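Cloth season at the Lenddale lab

Our folding project passed 900 recorded examples in August, and the whole bench is in a good mood! Each one is a person steering the two arms through a job with a checked cloth, start to finish, while every joint angle and camera view gets saved for the learning system.

Nandi Mtshali set the target back in spring, when we had 70 usable runs and a lot of tangled fabric. Phong Tăng rewrote the recording tool so an operator can throw out a bad run in 3 seconds – a huge relief for anyone who has sat through a 60-run shift. Our friends at Bevley get the first copy of the set, and Itura will train on it after that.

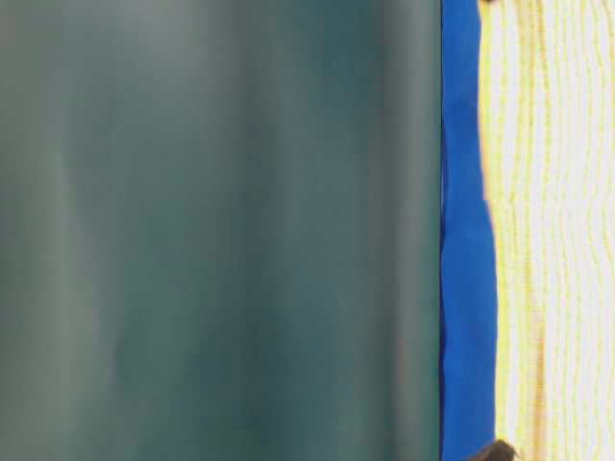
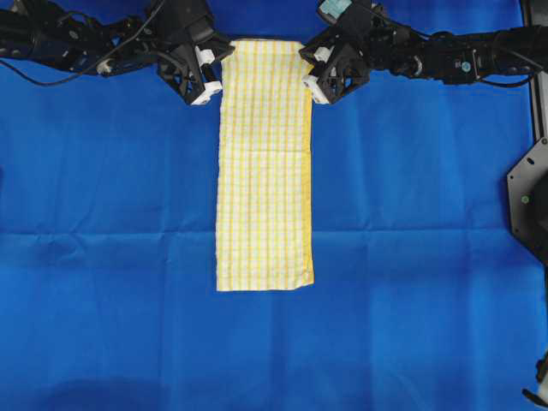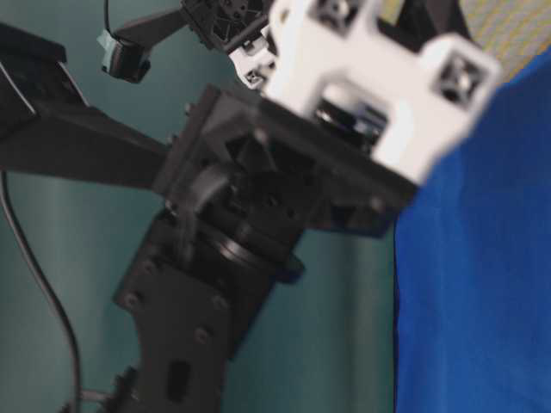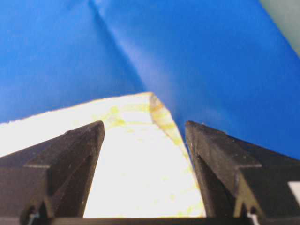 Cloth work at the Lenddale bench.

Corners are what we want more of next. The model we trained on the early runs, nicknamed Robles, is great at big sweeping moves and pretty hopeless at picking a good place to grab. So Nandi is asking operators to slow down at the grasp and vary where they take hold. The view with both arms shows the kind of moment she loves, with a gripper at each top corner and the cloth stretched long between them and the blue sheet. If you'd like a turn at the controls, write to Phong – mornings are easiest, and he'll have you recording before lunch.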